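## 6. Running the two-arm cell on an open day

This section covers use of the Fuster two-arm cell with visitors present. It assumes that the cell has been installed and calibrated as set out in sections 2 to 5. The routine is stored on the controller as `Gunn` and has the bag as its subject. Do not run any other stored routine during visiting hours.

### 6.1 Before visitors arrive

1. Switch on the controller and wait for the ready tone.
2. Clear the table and wipe it with a dry cloth.
3. Stand the bag upright near the back of the table, with its handles hanging down the front.
4. Leave the top of the bag open. Do not put anything in it.
5. Open both grippers fully from the pendant.
6. Select `Gunn` and set the speed to 10 per cent for the first pass. 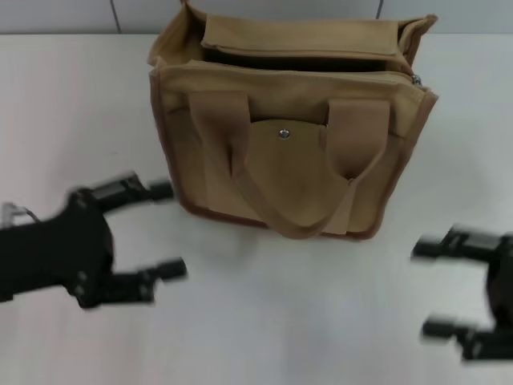
7. Watch the first pass from start to finish with one hand on the stop button. If either arm passes closer than 200 mm to the operator's position, stop and repeat the calibration in section 4.
8. Raise the speed to the value on the commissioning sheet. It must not be changed again while visitors are in the room.

**Caution:** Do not straighten the bag by hand while the arms are powered. Press stop, wait for the brake lamp, then reach in.

### 6.2 Wrist cameras

Each wrist camera can be shown on the visitor display. The wrist views turn with the arm, so the picture will tilt and smear during fast moves. The fault log ignores smearing that lasts less than 3 seconds.

1. Connect the display to the second video socket. The first socket is for the pendant.
2. Open the Unex viewer and choose a single wrist view. Split view slows the refresh rate.
3. Move the arm through its parking path once and check that the view updates throughout.

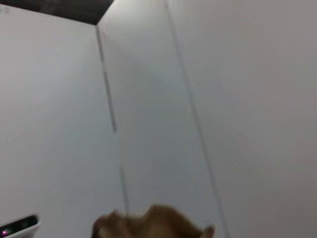 4. If the view freezes, close the viewer and open it again. Do not unplug the camera lead at the wrist.
5. Lock the viewer before opening the doors. The lock code is supplied with the Plandach display kit.

**Note:** Recording is off by default. If it is switched on, a notice must be put up at the entrance. The log counter goes up by one for each run, whether or not recording is on. A cell whose counter reads 1,463 or higher is due for the grease check in section 9, and this should be done before the open day.

### 6.3 During a demonstration

1. Ask visitors to stand behind the floor line.
2. State that the arms are about to move, then press start.
3. Stay at the pendant for the whole run.
4. At the end of the run, wait for both arms to park before inviting questions.
5. Reset the bag as in 6.1, steps 3 and 4.

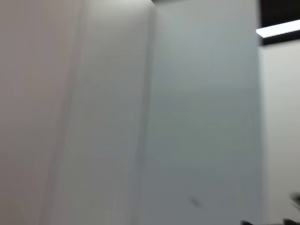
**Can a visitor press start?**

Only the trained operator may press start, and the pendant key must stay with that person until the cell is switched off.

### 6.4 Closing down

1. Park both arms and press stop.
2. Remove the bag and store it flat.
3. Close the viewer, then switch off the display.
4. Switch off the controller and remove the key.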